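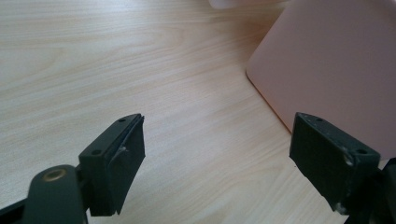
The Medicine Drawer

Most households in Korelano have one: a drawer, a shoebox or a shelf above the washing machine where the medicine ends up. It holds cough syrup from two winters ago, half a strip of antacids, and an ointment that someone was given for a rash and used for six days.

The town pharmacy on Mikkelsen Street has taken back old medicine since the early 2000s, and last November it weighed what came in. The total was 220 pounds in one month. Tablets made up most of the weight, with creams next. A good part of it had never been opened. 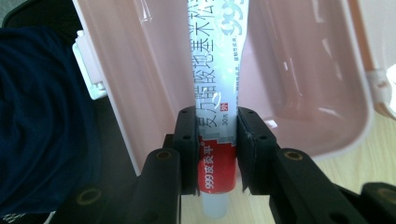 Staff at the counter say people get confused by dates. The date stamped on a package applies to the sealed product. Once a cream or a bottle of eye drops is open, a shorter limit often applies, and it may be printed in small type on the leaflet that went out with the trash. Their advice is to write the opening date on the package with a marker. If the leaflet is lost, a pharmacist can look up the limit.

Where the medicine is kept matters too. The bathroom cabinet is the usual place and one of the worst, as showers make the air warm and damp. A bedroom closet is better — high up, if there are children in the house.

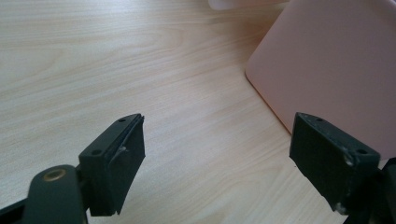

Sorting a drawer takes most people less than an hour. Put everything on a table, pull out what has expired, and set aside anything without a label. Loose pills go back to the pharmacy. Outer cartons can be recycled, but keep the leaflets for whatever is staying.

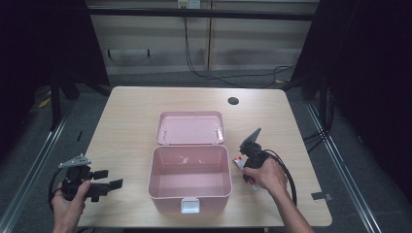 A container with a lid that shuts firmly is enough for the rest. Families in the Brurus apartments, where closets are small, tend to keep two: one for bandages and thermometers, one for medicine. Prescription drugs should stay in the package they came in, with the name and dose readable.

The Mikkelsen Street counter takes returns during normal opening hours. Needles need a separate sealed container, which the pharmacy hands out free.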